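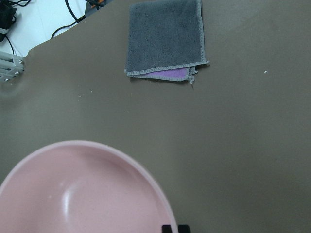
Folded square towel on the matte top.

Nokosham Housekeeping List
Message 552
From: Joonas Manninen
To: the list
Subject: Re: Streaks on a matte table top, and how to fold the cloths

Flurina Berchtold wrote:

> We moved into the new place in March and I now have a big matte table
> top in a brownish gray that shows every wipe I make. The old table was
> glossy and I never had to think about it. I have been using the square
> microfiber towels from Camton, the ones sold in a pack of 10, with a
> little dish soap in warm water. It looks fine while it is damp. Once it
> dries I get long curved streaks, worst near the window.
>
> I have tried more soap, less soap, and a different towel. The towels
> are washed with the rest of the kitchen laundry. I keep them folded in
> a drawer but once I start cleaning I just bunch one up in my hand.
>
> Two questions. Is it the table, the soap, or the towels? And does it
> matter how they are folded? My mother-in-law says it does but she
> couldn't tell me why.
>
> Flurina

Flurina,

My guess is the towels first and the soap second. I had the same trouble with a taupe top in a matte finish and spent a good part of a winter blaming the table.

Start with the laundry. If your towels go in with the rest of the kitchen things, they go in with cotton, and cotton sheds. Microfiber holds on to lint very well and gives it back a little at a time when you wipe. On a glossy top you see specks. On a matte one you see a kind of dull drag mark. The other thing is fabric softener. You didn't say if you use it, but if you do, leave it out. It coats the fibers and they stop picking up water, and then you are pushing a film around the table. Dryer sheets do the same.

What I do now is save the towels up in a bucket with a lid and run them as their own small load. Warm water, half the detergent I would use for clothes, an extra rinse. Then they go over the rack. They dry fast enough that I have stopped putting them in the dryer. If yours have already been through softener, two or three washes like that should bring them back. Mine were usable after the second. One never came back and is now for shoes.

A quick test before you do any of this: put a spoonful of water on the counter and set a dry towel on it, without pressing. A clean towel takes the water up. A coated one leaves a good part of it sitting there.

Now the folding. Your mother-in-law is right. Bunched up, the towel touches the table with a few ridges and the heel of your hand, and each ridge leaves its own line. Folded, it gives you one flat face, and the water goes on evenly. For a square towel:

Fold it in half, edges together.
Fold it in half again the other way, so you have a smaller square.
Put your hand flat on it with the fold facing the direction you are wiping. The loose edges trail behind.
When that face is dirty or too wet, turn the towel over.
After that, open it one fold and close it the other way to get at the inside.

You get eight faces out of one towel like that, counting both sides of the cloth. I seldom use more than four on a table. Smooth it down when you fold, a lump in the middle will streak the same as a bunched towel.

If your towels have a sewn tag, cut it off close to the hem. The tag on mine was stiff enough to leave a faint line on the matte finish. It came off with a damp cloth, but I would sooner not have it.

On the soap: a few drops in a bowl of water is plenty, and I mean a mixing bowl, not a cup. On most days I use plain water. Soap only comes out after a meal with grease in it, and then I go over the table again with a towel dipped in plain water and wrung out hard. Skipping that second pass is the usual cause of the curved streaks you describe. The curve is the path of your arm. Soap left behind dries in the same path.

So for the table as a whole:

1. Brush or shake the crumbs off first. Dry towel, folded.
2. One damp pass with soap if it needs it, otherwise plain water.
3. A second damp pass with plain water.
4. A dry towel, folded, in straight strokes the long way.

Straight strokes matter more on matte than on gloss. I start at the far edge and pull toward me, overlapping by half the width of the towel. Do the edges last. If your top has a cutout or any shaped corner, go into it with a fingertip under a corner of the towel, because the flat fold passes right over it and leaves crumbs and a wet line.

About the window. Check that what you are seeing is a streak. A matte surface looks lighter on the side the light comes from and darker on the other, and on a brown-gray color that can pass for a smear. I rubbed at a pale patch on mine for several days. Look at the same spot at noon and again in the evening with only the lamp on. If it has moved, it's the light. If it stays where it was, wipe it.

Things I would keep away from a matte top: melamine sponges, scouring powder, furniture polish, and anything with wax. The sponges are very fine sandpaper and will give you a shiny spot you can't undo. Polish fills in the texture and you get shiny areas where people rest their arms. I asked Kuusisto, who made our table, about rings from cups, and their answer was a damp cloth left on the ring for 10 minutes and then wiped. It worked on tea. I haven't had to try it on red wine.

As for how many towels you need, the pack you have is enough. I keep 7 in use for the kitchen and 3 put by for windows and the bathroom mirror, with a stitch of red thread in the hem of the window ones so they don't get mixed up. The window ones must never touch grease. I used to buy a thicker towel from Skovia for drying, and it's good on dishes, but it is too plush to fold flat and I went back to the thin ones for the table.

Storage: I fold them into the same small square that I wipe with, so they come out of the drawer ready to go. They stand on edge in a row, fold side up. One usually sits out at the back of the table during the day, dry and folded, for crumbs and water drops. It gets changed in the morning whether it looks dirty or not. A damp one doesn't get left on the table overnight. Even on a sealed top that can leave a dull square by breakfast, and if you fold it while wet it will smell by the next day.

If you try the separate wash and the second pass with plain water and the streaks are still there, there may be old polish on the table from the people before you, if it came with the place. You didn't say. In that case wipe a small area at one end with a little white vinegar in a lot of water, rinse, dry, and compare it with the rest. Try it somewhere that doesn't show first. Some finishes don't care for vinegar and I don't know which one you have.

Write back with what the spoonful of water does. Also, does anyone else on the list wash theirs hot? The label on mine says warm, and I've stuck to that, but there was a message some time ago from a person who boiled theirs and was pleased with it. I couldn't find it in the archive.

Joonas

--
Nokosham Housekeeping List
To leave the list, send a blank message with "leave" in the subject.
Please trim quoted text when you reply.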